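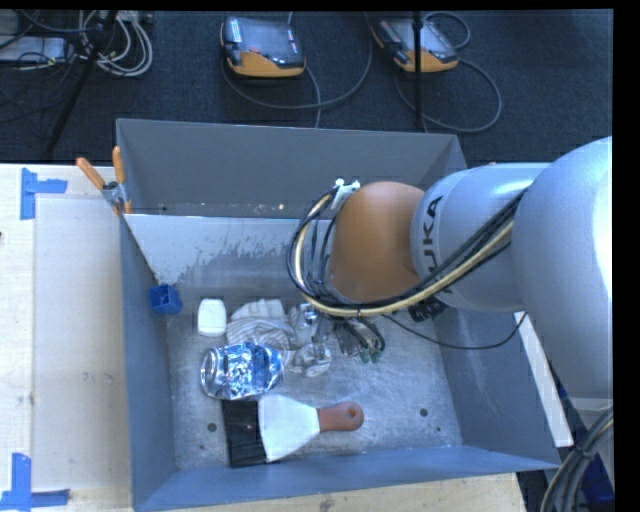

*Fig. 1. Painted metal bin, scraper and cloth toward the left.*

**Shop Practice, handout 2: bins, and what ends up in them**
Room 108, August 2021

I promised last session I'd write up the part on bins, which we rushed through while everybody was packing up. So this is mostly my board notes with the arrows taken out. Bring it with you, we'll use it again when we get to the solvent cabinet.

**Look at the bin first**

I know, you want to get to the tools. But start with the container! Fig. 1 is a good one to practice on. The paint on the walls is blue-gray, and on the inner slope at the far side there are whitish worn patches. The floor is mottled, with scuffs and fine scratches all over it. Wear like this doesn't tell you how it got there, so please don't write "damaged by scraper" on your sheet when all you know is that there's a scraper in the bin. Write where the wear is and how it feels under a gloved finger (smooth, flaking, sharp). Flaking gets reported. Smooth and dull can wait.

Then the holes. Find the four small round ones in the floor in Fig. 1; the tiny one over toward the right is easy to miss. For our purposes, holes mean a bin is for dry things only. If you have parts that drip, put a tray in first. Wilson Rengifo lost a very nice notebook to a bin with holes in it, and he'd like you all to learn from that.

**Sloping sides**

Tall sloping walls make a bin easy to reach into and a bit of a pain to sort, as small stuff slides down and settles along the bottom edges. When you empty one, run your hand (glove on) around the whole base, corners too. Check the end that looks bare as well as the end where things have gathered.

**Cloths**

A crumpled cloth is the thing I nag about most. You can't tell by looking whether it's clean, and you can't tell what's inside the folds. Our routine:

- Pinch it by one edge and lift straight up, over the bin.
- Let it hang open for a moment so anything caught in it drops back in.
- Clean ones get folded and go on the shelf. Oily ones go in the lidded can by the door, always, even if you plan on coming right back.

**Scrapers**

Take these out before you start feeling around for small parts. Lay them flat on the table with the edge facing away from you. Check the edge for nicks, wipe it, and if it needs touching up use the 800 paper on the glass plate. Go easy, two or three light passes and look again. Vandana Mathur has a lovely slow way of doing this and she's agreed to show the Esine group next time, so hang around if you can.

**For next session**

Pick any bin from the storeroom and fill out one sheet on it: walls, floor, holes, contents, in that order. Half a page is plenty. Oanh Nông has the blank sheets, and Hjørdis Lindholm has the key to the storeroom until I get mine back from the front office.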